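Flat sheets, and why I've gone back to them

I never thought I'd write a whole post on bed sheets, but it's August, the washing dries in a morning and I've been doing so much of it that my head is full of the stuff. So, sheets!

I grew up with flat sheets. My mum had a cupboard full of them, ironed and stacked by size, and I remember thinking they were the dullest things in the house. Then I left home, bought a fitted sheet with elastic all the way round and didn't look back for years. You pull it over four corners and you're done. Except that mine always pinged off one corner in the night, and after a year of washing the elastic went crispy and the whole thing turned into a sort of giant shower cap. I have folded that shower cap in every way the internet suggests and it still ends up as a ball at the back of the shelf.

What changed my mind was a week at the Corkberg, a little guest house up a very steep lane where we stayed in spring. The beds there were wonderful. Smooth, tight, cool, and you had to wriggle your feet to make space at the bottom. I asked the owner, Wolfram Janssen, what he was putting on them and he laughed and said plain cotton, flat, nothing special. Then he stripped our bed again and showed me how to do the corners (I felt bad about this for a second and then enjoyed it enormously).

You lay the sheet out with plenty hanging over at the foot and tuck that end under first. Then you pick up the side a forearm's length from the corner, lift it so it makes a triangle on top of the bed, tuck in the bit that's left dangling, drop the triangle and tuck that in too. It took me a good few goes at home before I stopped getting a lump, and my left side is still better than my right. Pull harder than you think you should. It's very satisfying when it goes flat.

As for buying them, I started with a pair from Weltura, which are nice and crisp but a bit mean in length, so there isn't much left to tuck on a deep mattress. Measure yours before you order, including the depth, and add more than seems sensible. The ones I love best came second-hand, from a box at the Mumeck market. They're old, heavy, slightly yellow along the fold, and somebody has stitched a tiny letter B in one corner of each. I washed them at 60 and hung them out in full sun and they came up beautifully. They feel like paper on the first night and like a favourite shirt by the fourth.

I've kept two sets on the go for each bed, one on and one in the wash or on the shelf, and I can't see why anyone would need more than that. When one wears thin in the middle you can cut it down the centre, swap the outside edges in and sew them together, which my gran did with all of hers. I haven't tried it yet. There's a candidate in the mending basket, though, and I'm looking forward to it more than is reasonable.

One more thing I've picked up is leaving the bed stripped for an hour or so with the window open before the clean sheet goes on. I used to whip one off and throw the next one on in the same breath, and I much prefer doing it slowly now, with the radio on and a cup of tea going cold somewhere.

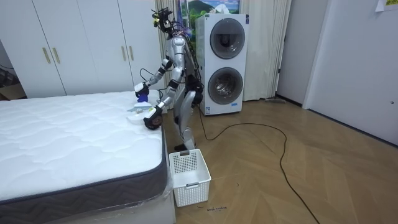 Next on my list is pillowcases, the old sort with buttons instead of a flap. If you know a good place to find them, or have an opinion on ironing sheets (I do the top third and call it done), please leave me a comment!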